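Barar Help Home Manuals Set-up Care Contact
Last updated: April
Reading time: 4 minutes

Section 2. Setting up your Barar item finder

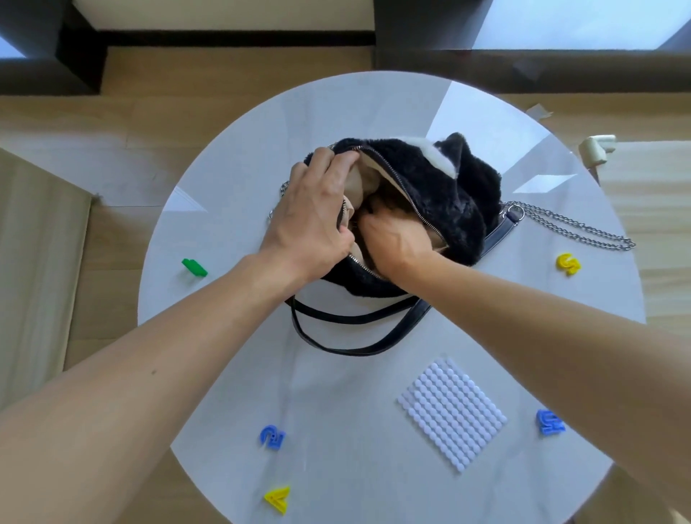 The item finder is a small tag that plays a sound when you call it from your phone. You can keep it in a bag, on a set of keys or in a coat pocket. This section covers first-time set-up, pairing, choosing a place for the tag, and testing the sound. Battery changes are covered in Section 3.

Before you start

You need the tag, the pull tab still in place, and a phone with Bluetooth turned on. Install the Barar app first and create an account. If another member of the household already has an account, ask them to invite you from Settings > Shared Items. Two accounts can share one tag, but only the first account can rename it or remove it.

Charge your phone to at least 20 percent. Some phones limit Bluetooth in low power mode and the pairing step will stop partway through.

2.1 Wake the tag

1. Hold the tag with the logo facing you.
2. Pull the plastic tab straight out from the side. Do not twist it.
3. Press the center of the tag once. It plays two short tones.

If there is no sound, press again and hold for five seconds. If it is still silent, open the battery door and check that the plus sign on the battery faces up.

CAUTION: The tag contains a coin battery. Keep the tag and any spare batteries away from small children and pets. If a battery is swallowed, get medical help right away.

2.2 Pair with your phone

1. Open the app and tap Add Item.
2. Place the tag next to the phone.
3. Wait for the tag number to appear on the screen. Check it against the number printed inside the battery door.
4. Tap Connect.
5. Type a name for the item. Names can be up to 31 characters long, including spaces.

Pairing can take up to a minute. Leave the app open until the screen says Ready.

Note: If you own more than one tag, pair them one at a time, with the pull tabs left in the others. Two waking tags side by side can show up under the same entry, and you will have to reset both – see 2.5.

2.3 Choose a place for the tag

In a handbag, use an inside pocket if there is one. A tag left at the bottom of the bag will work, but thick lining and padded walls soften the sound. Keep the tag out of metal tins and foil-lined pouches, which block the signal.

On keys, use the ring supplied in the box. The older Resier clip is too wide for the hole in this model and can crack the case.

In a coat, an inside chest pocket is better than an outer one. Take the tag out before washing or dry cleaning. It resists light splashes and is not made to go under water.

CAUTION: Do not glue the tag to anything. Glue can seal the battery door and cover the speaker holes. The Prudier adhesive sleeve is sold separately and holds the tag without covering either.

2.4 Test the sound

1. Put the tag where you plan to keep it and close the bag or pocket.
2. Walk to the next room.
3. Tap the item name, then tap Call.
4. Listen for a repeating tone.
5. Tap Stop, or press the tag.

If you can't hear it, go to Item > Volume and choose High. You can also change the tone. The Low tone carries better through thick fabric for some people, the High tone for others – try both. High volume uses the battery faster.

2.5 Reset the tag

1. Delete the item from the app.
2. Press the center of the tag five times.
3. Hold the fifth press until you hear one long tone.
4. Repeat the steps in 2.2.

A reset erases the item name, the volume setting and any shared accounts. It does not erase the last known location from a phone that was already paired. To clear that, go to Settings > History.

Error codes during set-up

Code 20: Bluetooth is off, or the app does not have permission to use it.
Code 31: The tag is already paired with another account. Ask the owner to remove it.
Code 133: The connection dropped. Close the app, turn Bluetooth off and on, and start again from 2.2.

Tags sold under the Yoshida name use the same app and the same codes. Their battery door opens in the opposite direction.

Set-up guide edited by Misaki Ichikawa.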